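Cillstead Children's Museum
Opening-up checklist, ground floor, with comments
Walked by Torunn Lindqvist, November 2019

1. Front doors and ramp
Both doors open fully. Ramp mat is flat at last. The push button works if you push it like you mean it. PASS, with a note to oil it.

2. Coat area
Hooks tight, all but the low one by the radiator, which spins. Children love it. FIX anyway.

3. Admission desk
Discount sign for families on benefit cards is up and can be read from the line. It had been behind the umbrella stand since March, where it welcomed umbrellas. PASS.

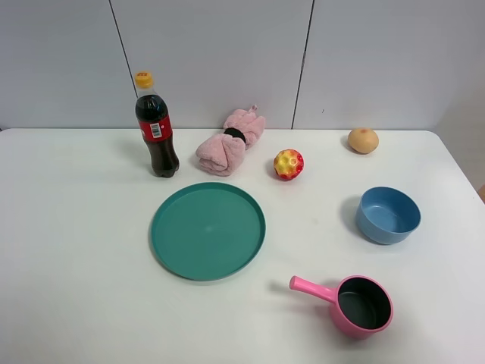
Dinesh Yadav wrote back that the sign should hang on both sides of the desk, as half the line comes in from the parking lot and never sees the left one. Fair point. Second sign ordered.

4. Water play room
Floor drains clear. Non-slip strips lifting at two corners near the pump wheel. Smocks on the rail, one with a sleeve tied shut - untie it. Room stays CLOSED until the strips are glued.

5. Ball wall
Rated for 1,000 balls. The log says 1,202. Please take the extra ones out and stop accepting donations of balls, however nice the person is. FIX before opening.
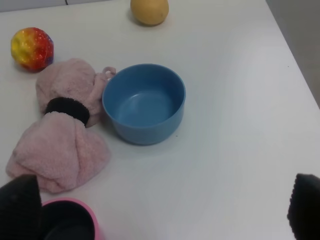

Things on a white table.

6. Toddler corner
Gate latch catches every time. Outlet covers all in. Foam blocks checked for bite damage, and two retired with honors. PASS.

7. Antunes Gallery (climbing ship)
Rope net tested by Danilo Lacson, who is taller than any visitor and complained more. Bolts on the port side need a quarter turn. The sign giving the weight limit as 300 pounds is faded to 30, which explains some of the looks from parents. FIX sign today.

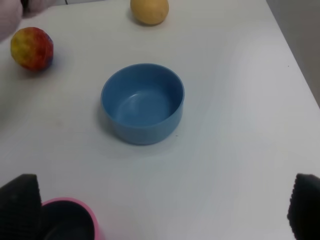
Light blue bowl, empty.

8. Exits and alarms
Rear exit blocked by a stroller rack. Moved it. It was blocked last time too, and I moved it then. Please mark the floor with tape. Alarm panel shows green on all zones.

9. First aid
Kit sealed and in date. Ice packs low. Bandages with dinosaurs gone, plain ones untouched. 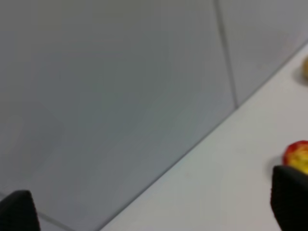

Can we open the ground floor with the water room closed?
As long as the door is locked and there is a notice at the desk, the rest can open at the usual time.

10. Sign-off
Items 2, 5 and 7 to be rechecked by Myfanwy Ruddock. Item 4 stays with me until the glue sets.

2 comments | 3 shares

Recent items
Upper floor checklist
Stroller parking: the new rules
Family membership rates
Quiet mornings at the museum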